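A thread on cleaning your own stairwell, because I have become someone who has opinions about this and I'm delighted about it 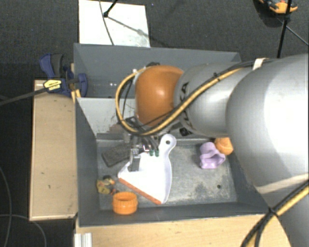 Dustpan with the rubber lip, brush alongside.

1/ Background: our block in Brarkgate has four floors, one stairwell and no cleaner. The old contract ended in October and we all agreed to take turns. I said yes without thinking and then found I really love it??

2/ First thing I learned - start at the top. I know, I know, everyone says so. But I did the ground floor first on my first go as it looked the worst, and then brought three floors of grit down on top of it. Never again.

3/ Sweep each step from the two ends towards the middle, then down. The corners hold everything. If you go straight along you just pack the dust further into the corner by the wall.

4/ A stiff little hand brush beats a long broom on stairs, every time. A broom is lovely on a landing but on a step you're fighting the handle and hitting the banister. Kneel on something soft (I use a folded bath mat) and get down there.

5/ The dustpan matters more than I'd have guessed! Mine for years was a hard plastic one with a chipped edge and it left that maddening thin line of dust behind. You know the line. You move back, sweep again, the line is still there, a bit thinner.

6/ A soft rubber lip sits down flat on the floor and the line mostly goes. If yours hasn't got one, wipe the edge with a damp cloth first and press down at a low angle. Works nearly as well on lino, less well on our old stone steps.

7/ Mopping. Less water than you think. I used to slosh it about and the whole stairwell stayed slippery till teatime, with people edging down sideways holding their shopping. Now I wring the mop until my wrists complain and it's dry before I've put the bucket away.

8/ Half a bucket of warm water, a small squirt of washing-up liquid, change it every two floors. By the second floor it is soup. Please change the soup.

9/ Banisters! So easy to forget and the thing everybody touches. A barely damp cloth, one long walk from top to bottom. Takes three minutes and it's my favourite part, you get to feel like you're in a film.

10/ Someone asked about the smell by the bins door. Bicarb in the corners overnight, swept up in the morning. I had tried the pine stuff from the shop on Cotent Road and all we got was bins with a hint of forest.

11/ Doormats: take them right outside, hang them over the wall and whack them. Then hoover the underside as well. I got so much sand out of ours and we are nowhere near a beach.

12/ Best time to do it, for us, is mid-morning. The school run is over, the post hasn't come, and the sun gets in through the landing window so you can see what you've missed. Evenings are hopeless, the bulbs make it all look clean.

13/ Whole thing takes me 21 minutes per floor if I do it properly, quite a bit less if I skip the skirting. I do sometimes skip the skirting.

14/ Unexpected bonus: I now know my neighbours. You can't scrub a step and not say hello to the person stepping over you. I've been given plums, a spare key to look after and a very strong view on parking.

15/ Next job is the scuff marks on the second landing, where everyone turns with their bikes. A damp sponge has shifted the grey ones but the black ones are laughing at me. Painted wall, matt finish, so I'm scared to rub hard. Ideas very welcome!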